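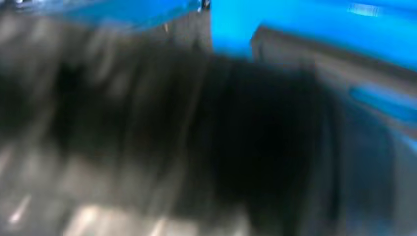

Lidik wrist camera kit
Sold by Rolberg. Equipment page, reviewed by Elin Harries
Last checked: Thursday, October 16, 2025

What it is
A small camera, a bracket and a cable that mount at the wrist of a robot arm, plus recording software. Rolberg lists it for shops that want to record pick-and-place work from the gripper's side. The listed price is $2,000. The bracket for older wrists is extra, and you have to ask for that price.

What the seller says
"Clear footage at working speed." The page doesn't say what working speed is. I asked twice. Regula Imhof in sales sent me the same brochure both times.

What we got
Slow moves recorded fine. Fast ones smeared badly, and on the worst frames you could tell blue from gray and not much else. Edges of single parts were gone. If you plan to check grasps from this footage, ask for raw frames from a fast move before you pay. The demo reel is all slow approaches.

Shorter exposure helps, but then you need more light, and the kit has no lamp. Ademir Bastos, who runs our cell, would sooner slow the arm down near the bin. That costs cycle time, and Rolberg's savings chart leaves it out.

In the box
Camera with fixed lens
Bracket and 3 screws
Cable
License key, good for 24 months

The license is the part I like least. Recording stops when it runs out, and the renewal price isn't on the page.

Returns
90 days, unopened software only. You can't try the camera without opening the software, so read that line again.

Compared with
The Lougher unit is bulkier and has its own light. We haven't run it long enough to rate it.

Rating
On hold. Lihua Su at Rolberg has promised a firmware update in January with manual exposure presets. We'll run the same fast moves again when it arrives.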